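Plendach Hand-Held Gripper Kit – Evaluation Progress Report
Prepared for: Drudcombe Equipment Fund
Date: 2026-07-28

Status

The evaluation is on schedule. Procurement and bench checks are closed. Home trials are in progress. The comparison with the Dromow kit has not started, pending delivery of the second Dromow handle.

Scope of the review

The fund asked us to establish whether the Plendach kit is suitable for recording household pick-and-place work in ordinary rooms, by operators with little training. The kit as sold consists of the handle, the finger set, a camera with its mount, a charging dock and a license for the Plendach upload software. We are assessing the hardware, the software and the supplier's support separately, as the grant terms require.

Work completed since February

Both handles were received and accepted. One arrived with a loose trigger spring, which Plendach replaced under warranty within 14 days. The replacement part was fitted on site with the supplied hex key.

Bench checks covered trigger travel, finger alignment and clock drift between the camera and the trigger encoder. Travel and alignment were inside the published tolerance on both units. Clock drift was acceptable for short recordings but grew on long ones, and we now restart the session between tasks. Plendach has been notified and has promised a firmware fix without giving a date.

Home trials have produced 437 usable recordings to date. The rejected recordings fall into two groups: those where the operator's wrist turned too fast for tracking, and those where the upload failed part way and left a damaged file. The second group is a software fault and has been logged with the supplier.

Trial tasks

The task list was drawn up with Marchetti, who will also score the recordings. Current tasks are folding small cloths, loading a dish rack and clearing litter into a waste basket. Litter clearing is the most demanding of these for the finger pads. Foil and snack wrappers are light, change shape when gripped and tend to cling to the pad on release – operators have been told to open the fingers fully over the basket and pause before moving away.

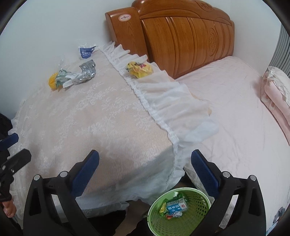 Open issues

1. Upload failures on slow home connections. Workaround: copy files to a laptop and upload from the office.
2. Pad wear. Spare pads are sold only as part of a full finger set, which raises running costs by roughly 2 percent over our estimate.
3. The printed manual does not match the current software menus.

Next period

Complete the litter and dish rack tasks, begin the Dromow comparison on the same task list, and send Marchetti the first batch for scoring. No change to the budget is requested at this stage.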